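Tuesday, August – Skidura student project, arm log

Homed the arm at the start of the session. Shoulder offset was 8 counts out from the last entry, corrected in the config. Servo update interval left at 20 ms.

Task for this block: pick a cube, place it in the black box. Red and blue only. Policy is the Lotovthorpe checkpoint, batch 34, no retraining. Cube positions typed into the run sheet before each start.

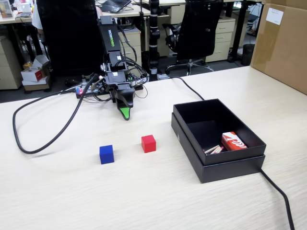
Evano thinks the approach height is still too low and wants it raised before anyone touches the grip threshold. A comment in the Alcantara thread says the same, and adds that a slower descent cost them nothing in cycle time.

Raised approach height by 8 mm. Grip threshold unchanged for now. Logging capped at 1000 steps per episode – longer ones fill the disk.

To do: rerun blue first, then red. Check the wrist servo for backlash. Copy run sheet to the shared folder.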